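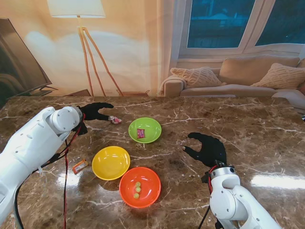 Aminu Yusuf

Sweets on the marble table

This page belongs to my small gallery about things we keep in the kitchen and the sitting room. I started it in June, when my sister moved to Nerngate and left me three boxes of dishes and one very heavy table. Many people wrote to me about the table, so I begin with it.

The top is brown marble with white and gray veins. It is glossy, and it gives back the light in bright patches, so I had to learn where to sit in the afternoon. My neighbour from Trerau told me that such a stone should be wiped with a soft cloth and plain water, never with vinegar. I follow her advice.

The bowls are plastic. One is lime green, one is bright yellow and one is orange-red. I know that glass would look more serious on marble, but I like these colours and they are easy to wash. When guests come I put the bowls close together in the middle, so that everybody can reach.

In the green bowl there is one red wrapped candy. The yellow bowl is empty. The round yellow-green sweets are in the orange-red bowl, and they shine a little, almost like glass beads. My nephew says these are the best ones. I prefer the wrapped kind, like the small pink and white one lying on the marble near the green bowl.

The orange and white packet beside the yellow bowl is a snack. I do not mix snacks with sweets in one bowl, for the salt goes everywhere and the sweets become unpleasant to touch.

Some visitors asked where to buy similar bowls. Mine came from Skanda, the household shop behind the bus station, and they were sold in a set of 5. The other two are blue and I use them for onions. The shop is closed on Sunday.

In the next part of the gallery I will show the tea glasses and the old Kemppainen tray, which still has its handles. If you have a question about the table, please write to me by the form on the contact page. I answer slowly but I read every letter.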